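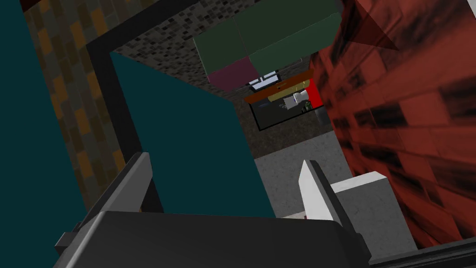 When does the short course at Notmont open to golfers again? It opens in August, with the first tee time at 7am.

News > Golf > Courses

The nine-hole layout at Notmont has been shut while five of its greens were rebuilt and the drainage replaced along the lower fairways. Green fees will stay at last season's level until the end of the month, and members of Plakiveck Golf Club can book 10 days ahead.

The longest hole is now the sixth, which has been stretched by 63 yards and plays to a new tee behind the pond. Dal Bello, the firm that drew up the changes, has also taken out two bunkers on the fourth – both were in places that mainly caught beginners.
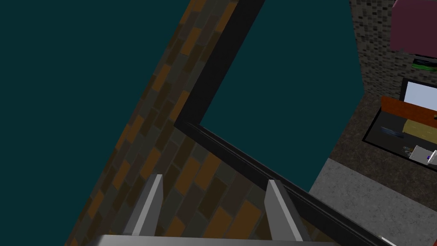

The practice ground has been turned round so that players no longer hit into the evening sun. It has a chipping green and a row of covered bays, and a bucket of balls can be bought at the bar until an hour before dusk.

The Tarnar Trophy, a pairs event over 18 holes, will be the first competition on the new greens. Entries are limited to 200 players and the draw will be posted in the clubhouse and online.
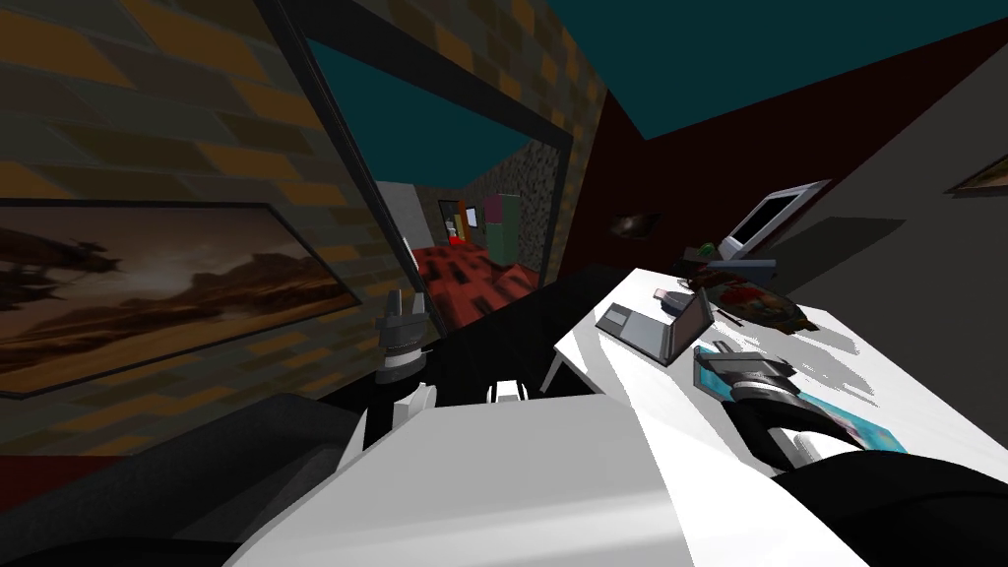
Lessons restart in the same week, in groups of up to six. The first session is held indoors and covers grip, stance and weight transfer, using short putts on a practice mat. That one is a good deal bigger than a light blue mat lying on a white desk, and players should bring flat shoes. Later sessions move out to the covered bays – clubs can be borrowed for all of them.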